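Sorting Day at the Kinnunen Building

The ground floor store at Kinnunen had been filling up for years. Every team that moved out left something behind, and every team that moved in put its own things on top. By the autumn you could get to the fuse box only by walking sideways. In December we gave it a day and a half and went through the lot.

The full stock list runs to 2,224 lines and is kept on the shared drive under Store. Please use that if you are looking for a particular item, as only a few things get a mention on this page.

How we went about it

Olaia Moya drew up the plan. Everything came off the shelves and went into one of four groups: keep, pass on, recycle, ask. The last group was meant to be small. It was the largest by lunchtime, mainly because of cables, and by three o'clock Olaia had stopped accepting anything into it without a name written on a bit of tape.

We used 18 of the big crates from Sollberg for the keep group and ordinary cardboard boxes for everything else. The crates stack well when they are full and badly when they are empty, so fill them before you move them. Two of the lids do not fit and have been marked with a cross.

Robel Kumsa did the labels. They are all in the same place now, on the short side at the top left, and they say what is in the crate and which shelf it belongs on. If you take a crate down, put it back on the same shelf. If you empty one, peel the label off.

Odds and ends

The small things took longest. A shelf of boxes can be dealt with in ten minutes, but a tub of loose bits has to be gone through by hand, and most of us stopped to look at things. Drinks cans and hand tools kept ending up together. We had agreed on Monday that cans would go straight into the blue sack by the door, and on the whole they did, though they went on appearing in odd places all through the morning.

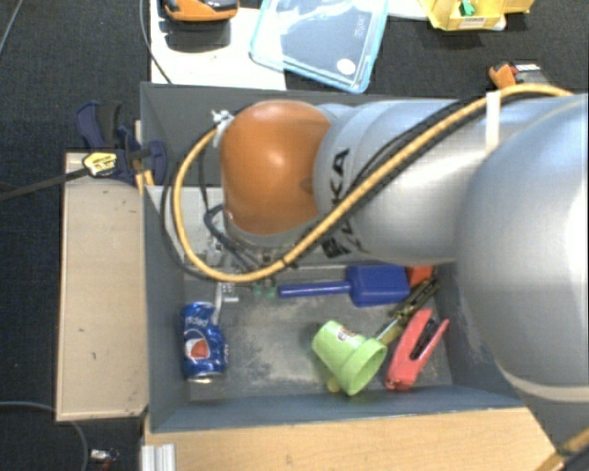
Vasco Vilela took on the hand tools and laid them out on the long bench by type. It was the first time anyone had seen them side by side, and we own far more screwdrivers than we need and hardly any decent pliers. Duplicates in good order have gone to the repair café at Plodska. Anything with a split handle went into the metal recycling, and the plastic parts were pulled off first where they would come away.

Fixings are a separate matter. There were jars of mixed screws going back to the previous tenants, and after sorting one of them properly, which took most of an hour, we decided that the rest would go to Plodska as they were. They said they did not mind.

Cables and chargers

Valtteri Hakala tested what could be tested. Mains leads were checked, coiled and tied with a strip of hook-and-loop, and they are now in two crates, short and long. Anything over five metres is on the hooks behind the door. Please do not tie cables in a knot to keep them together. Several had cracked where this had been done.

Chargers with no device to go with them were kept only if the voltage could be read. The others filled a box, and that box has gone. If you find next week that you are missing one, speak to Valtteri, but do not expect much.

Shelving

The old units along the back wall leaned, and had done for some time. Aleksi Turunen took them down and put up four bays from Vorken, bolted to the wall at the top. Each shelf is rated for 80 kilos with the load spread out. The heavy items are on the bottom two shelves and should stay there – paper especially, as a full box weighs more than people think.

There is a gap of 15 centimetres between the last bay and the corner. It has been left so that the radiator valve can be reached. It is a tempting place for a roll of poster tubes, and there was one in it by the end of the afternoon. It has been moved to the top of bay three.

What left the building

Two van loads went to Plodska and one to the tip. The paper was collected separately. The things we passed on included desk lamps, a set of folding chairs, the tools mentioned earlier, and a good deal of stationery nobody had opened. A kettle turned up as well and has gone upstairs, where it replaces the one with the broken switch.

Still to do

The ask group is down to three boxes, on the floor under the window. Have a look through them when you are next passing and put your name on anything that is yours. Whatever is left at the end of the month will be passed on.

The light at the far end still flickers. Aleksi has the part and will fit it when the ladder comes back from Sollberg. The key to the store is in the usual drawer, on a green tag, and needs to be signed out.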